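Home | Guides | Laundry & Linen | Wardrobes | Spares | Contact

Gikudwood Household Guides
Updated July 18, 2022

Section 4: Sorting, hanging and putting away

Before you start

Section 3 left you with clean clothes and a feeling of achievement. The clothes will keep. This section covers getting them from a container to a hanger to the rail, and assumes you have already put up the Fonis rail and tightened it at both ends. If you have only tightened it at one end, go back to Section 2 now, while it is still a choice.

You will need:

- a clear table at a height that suits your back
- one small basket with an open top
- one larger fabric bin
- velvet hangers (the Drumer pack holds 10)
- a lint roller, if you own anything dark

4.1 Setting out the table

1. Wipe the tabletop and let it dry. Velvet hangers pick up crumbs with great enthusiasm and give them back on your best shirt.

2. Stand the two containers along the far side of the table, leaving the near side free for working.

3. Put dark garments in the small basket and pale ones in the bin. Mid-grey goes wherever you like. We have had 3,368 enquiries about the laundry guides since they first went up, and a disheartening share concerned grey.

4. Lay one hanger flat in the middle. One. The rest stay in the packet until wanted, as hangers left in a heap will hook themselves together and have to be talked apart.

Note: Fabric bins with a stiffened base stand up by themselves. Those without will slump as soon as they are half empty. A folded towel in the bottom cures most of them.

4.2 Hanging a shirt

1. Take one garment from its container and shake it out, away from mugs.

2. Lay it face up with the collar pointing away from you. Undo the top two buttons if it has them.

3. Slide the hanger in from the hem, hook first, and bring the hook out through the collar. Going in through the neck is quicker and is also how necks get stretched.

4. Settle the shoulder seams on the ends of the hanger. Velvet grips, so lift the cloth and set it down again. Dragging it leaves a small pointed bump at each shoulder, known in this office as "the horns".

5. Fasten the top button. Smooth the front with the flat of your hand.

CAUTION: Do not hang damp clothes on velvet hangers. The colour may come off on the cloth, and the cloth will then belong in the other container.

4.3 Knitwear and other exceptions

Heavy jumpers should be folded and put on the shelf. A jumper hung up in November will fit a taller person by spring. Vests may be hung or folded; we hold no view. Trousers go over the bar, creases together, and are dealt with at more length in Section 5.

4.4 When to stop

1. Work through one container at a time.

2. Check the bottom of each for socks.

3. Carry hung garments to the rail in small batches. The Rowlands over-door hook is useful as a halfway point, though it is not meant as a permanent home and has become one in most houses we know. 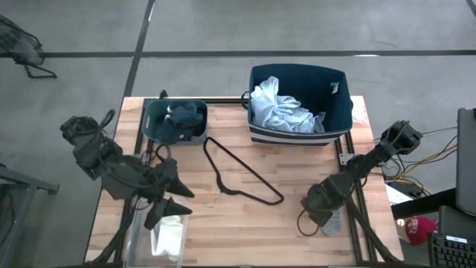 Fig. 4a. Table set for sorting: dark garment in the teal basket, pale blue shirt in the navy bin, black velvet hanger laid flat between jobs.

4.5 Troubleshooting

Shirt slides off one side: the hanger is too narrow or the top button is undone. Try the button first.

Hook will not turn: on most velvet hangers it isn't meant to. Turn the shirt.

Bin tips over: move the heavier things to the bottom, or see the note under 4.1.

Basket never empties: see Section 1, "Owning fewer clothes". It is our least read section.

Continue to Section 5: Trousers, skirts and the airing cupboard

1,432 shares | 3 comments

peglegs
Been going in through the neck for thirty years. All my T-shirts look like boat necks. Thanks, I suppose.

marrowfat
Does the hem-first thing work for polo shirts? Mine have a stiff collar and the hook gets stuck underneath.

tidyish_in_leeds
@marrowfat yes but undo all the buttons, not just two. Also grey goes with darks, I will not be taking replies.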